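Bill tracker alerts for Pesdale statehouse: running log

**Status:** open, sort of

Okay, picking this back up. For anyone new: we use Puvent to watch bills and lobbyist filings at the statehouse, and it's supposed to email me whenever a registration changes. In April it stopped doing that for one client list (the Riviere water district folks) and kept right on working for the others, which is what drove me up the wall.

## What I saw

A lobbyist dropped off the Riviere list and I got no alert. I only found out when I read the filing myself, 6 days late, while looking for something else! The filing was in Puvent the whole time. The search box found it fine.

## What I tried

1. Turned the Riviere alert off and on again. No change.
2. Deleted it and built a new one from scratch (ugh, 30 keywords, all typed by hand). It caught committee hearings but still skipped registrations.
3. Swapped the email address to my other one, in case the spam filter was eating things. Same deal.

I also went through the settings page line by line with a cup of coffee, and the "filing types" box was checked, so I left that alone and moved on to the name matching. 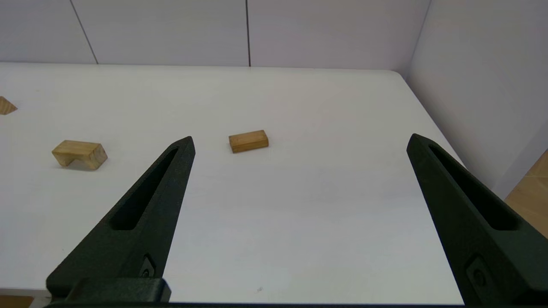 4. Changed the client name from "Riviere Water" to the full legal name on the state form. Two old registrations popped up in my inbox within the hour, so I think we're onto something.

## Reply from support, 23 July 2026

They say alerts match the exact name on the form, while search is looser. Fine, but please put that on the page somewhere! They're also resending the 16 alerts I missed.

## Still to do

- Fix the Puvarham list the same way, it has 2 short names in it
- Ask if they can add a "close match" option
- Leave this ticket open until the next filing deadline goes by and I get my emails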